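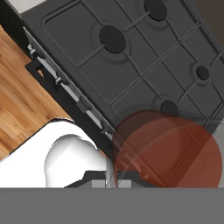 Kitchens punish small errors more than warehouses do, Dalibor Kolář told us when we were choosing what to work on, and we have kept to kitchens ever since.

About Skosari

Skosari is a research group within Curavix. We study how a robot arm can learn household tasks in simulation and then do them in a real room. There are six of us, working from two rooms in Plilesside.

Our main method is called Vlček. A policy is trained in rendered kitchens where the layout changes from run to run: the stove is turned, the sink moves, the countertop gets a different finish. The policy sees what a camera near the gripper would see – often only part of the stove and part of the sink – and has to work out where it is before it moves.

What we found

In our June trials, we compared policies trained on 20 kitchen layouts with policies trained on three. The larger set did better at reaching for control knobs in kitchens it had not seen. It did no better at placing pans, and we are still looking into that. Grates seem to be part of the problem, as a small error in height matters a lot there.

People

Tomoyo Nagano leads the simulation work. Vojtěch Tóth and Igor Kratochvíl train and test the policies. Norbert Kratochvíl runs the real kitchen and keeps the arm calibrated. The two Kratochvíls are not related.

We take student interns in the summer. Write to Tomoyo with a short note on what you have built.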